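Kitchen tips for recording demos at home

Notes from the Brekent kitchen, typed between sessions. We're at 178 good demos for the tidy-up set and want 233 before the end of April, so these are quick.

Before you start
Wipe the worktop and dry it properly. Damp patches shine and tubs slide about.
Blinds down, ceiling light on. Same every time. Morning sun ruined nearly 40 of ours.
Kettle off at the wall, cables out of the way.
Clean the wrist camera with a glasses cloth, not the tea towel. Tea towel leaves fluff.

While recording
One task per clip. Pick up, move, put down, stop.
Go slower than feels natural. If you fumble, carry on and fix it – a recovered grab is worth keeping, a panicky one isnt.
Change the start position each go. Left a bit, turned a bit, nearer the sink. If every tub starts in the same place the model learns the place and nothing else.
Swap people after 9 clips. Hands get lazy, and you start cutting corners without noticing.
Say the task out loud before you press record. Stops you drifting.

Tubs, boxes and other big plastic
Holloway's old tubs are better than new ones for this. Mix of both is best. Keep the lids seperate and do those as their own task.
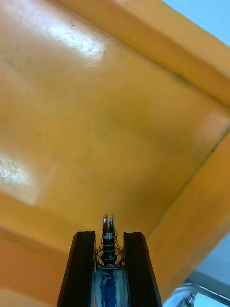
Glare is the main nuisance with big tubs, and it's worse close up. Tilt the lamp or move the tub, then look through the wrist view again before you record. Glossy orange plastic like this throws pale patches on the flat panel, with the scuffs and specks showing up inside them. Keep some clips with shine in and tag them "glare" in Curnora, but don't let a whole batch go that way.

Afterwards
Watch every clip back at double speed. Bin the ones where your sleeve gets in.
Name the task the same way each time – "move tub", never "shift box".
Copy to the Skivotley drive before washing up. Check the tape and spring on the gripper, then charge the batteries overnight.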